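Bean Cooking Advice I've Stopped Believing (and a Few Bits I Kept)

April 2024

Dried beans attract more folklore than any other food in my pantry. Everybody's grandmother had a rule, and every rule cancels out somebody else's grandmother. I cook a pot most weeks and I've gotten grumpy about being told I'm doing it wrong by people who open cans. So these are the tips I've tested in my own kitchen, on an ordinary gas stove with ordinary supermarket beans. Your water is different from mine and so are your beans. Take it for what it's worth.

"Never salt the water until the end"

I believed this one for years. Salt is supposed to toughen the skins and keep the insides chalky. Then I cooked two pots side by side, same bag, one salted from the start and one salted at the finish. The salted pot was better. The skins were, if anything, softer, and the beans tasted of something all the way through. The late-salted ones tasted like plain beans sitting in salty water.

I now put two teaspoons of kosher salt in the pot for 500 grams of dried beans, and I add it with the cold water. If you use fine table salt, use less. Taste the broth halfway through, and if it tastes like weak soup you're fine.

Soaking

The overnight soak does save time at the stove. How much depends on the bean, and mostly on how old it is. Black beans I don't bother with. Chickpeas I always soak, having eaten enough crunchy ones to learn. Kidney beans get soaked, drained, rinsed and then boiled hard for a full ten minutes before I turn them down. That last part isn't folklore. Undercooked kidney beans can make you really sick, and a slow cooker on low may never get hot enough to fix it.

What I don't buy is the claim that soaking makes beans easy on everybody's stomach. Maybe it helps a little. My brother-in-law Mohit Solanki swears by changing the water three times, and he also swears by a magnet on his gas line. Eating beans more often did more for me than any soak did.

The "quick soak" (boil two minutes, cover, let stand an hour) works, in the sense that you end up with wet beans. If you have the hour you could just as well cook them for that hour.

Baking soda

A pinch in the soaking water softens old chickpeas, and I use it for hummus. Half a teaspoon is plenty. Go past that and the beans taste like soap, whatever the recipe says about rinsing well. I rinsed very well. It was soap.

Fancy beans

I've bought the heirloom kind in the nice paper bag. A friend brought me Marchetti borlotti from a shop near her sister's place, and they were lovely, creamy and a bit sweet. Were they three times as good as the store brand? No. I'd say they were fresher, and you can get most of the way there by buying from a store where beans sell fast. Look at the bottom of the bag. Lots of split skins and dust usually means they've been sitting.

Gadgets I've been told to buy

The pressure cooker earns its shelf space. Mine is an old Calley with a dented lid, and it does soaked chickpeas while I make the rest of dinner. Never fill it past halfway with beans – they foam and can block the vent.

The Sullari bean pot is a pretty clay thing that's supposed to give beans an "earthy depth." I borrowed one for a month. The beans tasted like beans. It holds heat well, I'll grant that, but so does any heavy pot with a lid.

Silicone lids that stop boilovers: I turned down the burner and the boilovers stopped too.

Kombu, bay leaves and the rest

A strip of kombu is supposed to fix texture and digestion both. I can't detect either. It does make the broth taste rounder, so if you have some in the cupboard, go ahead. Bay leaf I keep out of habit. One halved onion and a glug of olive oil do more than everything else put together.
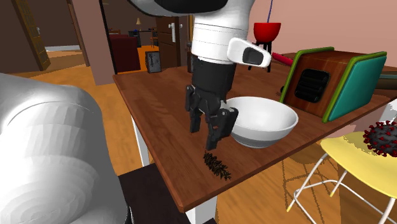
Tomatoes and other acid

Here the grandmothers were right. Acid slows beans down badly. I once put a can of tomatoes in at the start of a chili and we ate at ten at night, and even then the beans squeaked. Cook the beans until they're soft, then add tomatoes, vinegar, lemon or wine. Molasses can hold things up as well, so give baked beans a long simmer in plain water before the sauce goes on.

How to tell when they're done

Timers are no use, and package directions are worse. The Unness bag in my pantry says 27 minutes for navy beans, and I would love to meet the person who managed it. Mine took well over an hour.

Ilaria Fontana, who taught the only cooking class I ever finished, had us eat five beans from different parts of the pot. If all five are creamy, stop. If one is gritty, keep going. You'll also hear that you should blow on a spoonful and see if the skins peel back. Skins peel back well before the middle is done, so I'd skip it.

Storing

Keep them in their broth, always. Drained beans dry out and split in the fridge. They're good for three or four days, and they freeze well if you leave room at the top of the container for the liquid to expand. I freeze mine in amounts that match a can, so I can use them in any recipe that calls for one.

The broth itself is worth saving. Use it in soup or rice – or to loosen a pan of greens. It goes cloudy and thick when it's cold and looks awful. Warm it up before you decide to throw it out.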